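Snack swap from overseas, is 428 too much for shipping??

flenano_fan
16/09/2022
So I do a snack swap every September with my cousin Han-gyeol Ryu, who lives way up past Evdale now. This year the box got big (I went overboard, I know!) and the quote came back at 428 dollars. Last year I paid 99. Is this normal now or am I getting robbed?

Sawatzky
What does it weigh? You can't tell anything without the weight. 99 for a big box sounds like a lucky year to me.

flenano_fan
Okay fair, it's the size that kills me. They go by the box, and mine is mostly chips. I'm basically mailing air.

marnie_k
Take the chips out! I've done swaps for years and I only send flat stuff – candy, soup mix, seasoning packets. Chips show up as crumbs anyway.

Sawatzky
Disagree on the chips. Mine get there fine if I wedge them in with socks. Crumbs are a packing problem.

marnie_k
Socks in a food box, no thank you.

Venura
I'd split it into two smaller boxes and send the second one later. I had a quote for 574 once and splitting it got me way under that. You do fill out the customs form twice, which is a pain.

flenano_fan
Two boxes might work, thanks! I started sorting on the kitchen table and the shiny red packages are staying no matter what, he asks for those first.
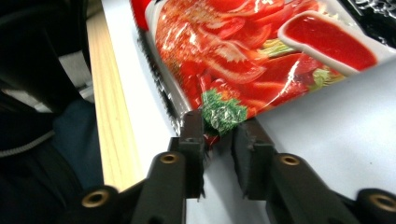
Re: splitting the box

Sawatzky
Check the insurance before you split. Mine was covered up to 2,000 on one box and I had to pay for it again on the other.

Venura
For snacks? I'd skip the insurance.

marnie_k
Same. Tell us what the new quote is, and leave the chips home.

flenano_fan
Half the chips. Final offer. I'll post the price when I get it.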